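Transit Riders' Forum: general list archive
Subject: Re: Unauthorized flyers naming individuals at Platenura station
From: Doaa Ait Brahim

Print this message | E-mail this message

Dear Mr. Fleury, dear list members,

Thank you for your message, which I quote in part so that those reading the digest may follow.

> From: Corentin Fleury
>
> I passed through the Platenura mezzanine twice this week and both
> times found the pillars covered with a homemade flyer. It shows a
> man's face, gives his first name and street, and accuses him of
> conduct that I will not repeat on this list. I counted 15 copies
> between the fare gates and the Ezzat Street stairs. Commuters were
> laughing and taking pictures of it. I have no idea whether the
> accusation is true. Who is supposed to take these down, and how
> long should it take? Can riders remove them?
>
> Corentin

I will answer in the order in which the questions were asked.

Responsibility for posted matter inside the station is divided. The advertising panels and their frames are maintained by Imex under its contract with the operator. Walls, pillars, stairs and fare equipment are the operator's own, and cleaning staff are instructed to remove anything attached to them without a permit. A flyer taped across an advertising panel therefore has to be reported to Imex, while the same flyer on a pillar has to be reported to the station desk. We have asked for a single reporting point and have not yet received a reply.

The operator's posting rules place flyers that identify a private individual in the priority category, along with threats and obscene material. Priority items are to be removed within two hours of a report during staffed periods. Ordinary items, such as concert notices and apartment listings, may remain until the next scheduled cleaning.

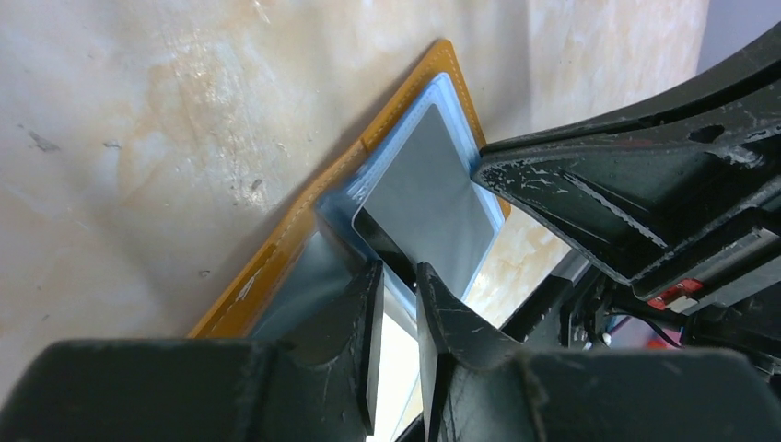
The two-hour period begins when the report is logged, and for that reason I would encourage riders to ask for the log number at the desk. Reports made orally to a passing employee are frequently not recorded. Please state the level, the nearest exit and whether the flyer is on a wall or a panel.

As to removal by riders, the rules are silent. The operator's representative told our September meeting that no rider would be penalized for taking down an unpermitted notice, but this has not been put in writing. We do not advise anyone to do so if the person who posted it may still be present.

I would also ask that photographs of the flyer not be sent to this list. Two members have already done so, and both messages were held by the moderator. Whatever the merits of the accusation, the archive is public and is indexed by search engines. A written description of the location is sufficient for our purposes.

Several members have mentioned the hand-drawn cartoons near the Gristora passage, which have appeared on the same tiles for some months. These name no one and fall under the ordinary category. The forum takes no position on them, although I am aware that they have their admirers.

The matter of a single reporting point will be placed on the agenda for the next meeting, as item 3. Members who hold log numbers for unanswered reports are invited to send them to me off the list beforehand.

Respectfully,

Doaa Ait Brahim
Station Conditions Liaison

This archive uses cookies to remember your display settings. By continuing to browse, you accept their use.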